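Rangel Center for Work and Family
June
By Simone Trindade, Office of Public Information
3 min read

1/ The Rangel Center has completed its review of pay and scheduling among home care aides and hotel room attendants in the Netdale area. The full report is now open to the public. This thread sets out the main findings and the steps we are asking employers and the state to take.

2/ The review draws on 1,000 written responses from workers, collected in English, Spanish and Portuguese. Most of those who answered are women, and many are the main earner in their household. Pay records were supplied by the workers themselves and checked against posted wage scales where those exist.

3/ Our first finding concerns base pay. Women in these jobs were more likely than men to be started at the lowest step of the scale, including when they reported the same years of experience. Few had been told that a higher starting step could be requested.

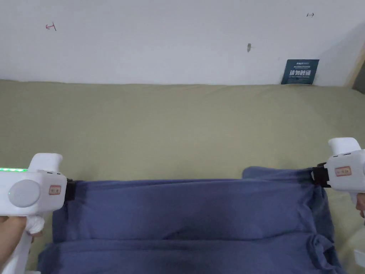
4/ The second finding concerns hours. Many aides are paid by the visit. Travel between clients is often left out of the paid day, and the loss falls hardest on those who take short morning and evening visits so that they can be home when school lets out.

5/ Marcelino Meireles, who led the review, writes in the opening section: "A posted hourly rate tells a worker very little if part of her day is not counted. We ask that wage notices show paid hours and unpaid hours side by side."

6/ Respondents also described the cost of short-notice schedule changes. A shift canceled after 6 p.m. the evening before usually means that child care for the next day has already been paid for. Under most of the policies we read, the employer owes nothing in that case.
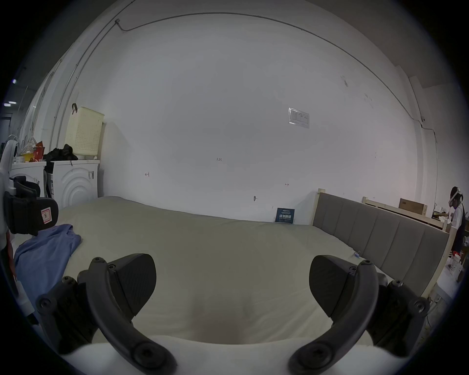 Photo: Katsuhiko Nagano / Rangel Center

7/ The report makes two recommendations to employers. The first is to publish the full wage scale, with the reason for each starting step recorded in writing. The second is to pay for travel time between assignments at the regular rate.

8/ It makes two recommendations to the state labor office as well: a short notice rule for schedule changes, with partial pay when the rule is not met, and a complaint form that can be filed by phone – many respondents told us they do not own a computer.

9/ Avura, a home care agency serving Netdale, has agreed to publish its scale and will report back to the Center after the first full pay year. We thank its staff for sharing their policies with us. Talks with other agencies continue, and we will name them only with their consent.
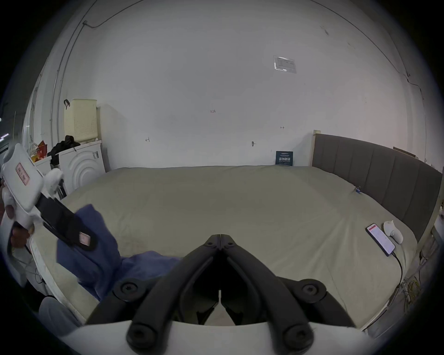 10/ Some readers have asked whether the review covers workers hired directly by families. It does not. Those arrangements are seldom written down, and the responses we received were too few to support a finding. Simone Caldeira is preparing a separate paper on direct hire.

11/ A correction to the summary sent to subscribers: the table on overtime listed room attendants under the heading for aides. The table in the full report is right. Wellington Magalhães of our research office can send a clean copy on request.

12/ Printed copies are held at the front desk in all three languages. Workers who took part may ask for their own response to be returned or removed at any time – no reason is needed. Written comments on the recommendations will be accepted through the end of the month.

Contact: Office of Public Information, Rangel Center for Work and Family | © Rangel Center. All rights reserved. | Back to top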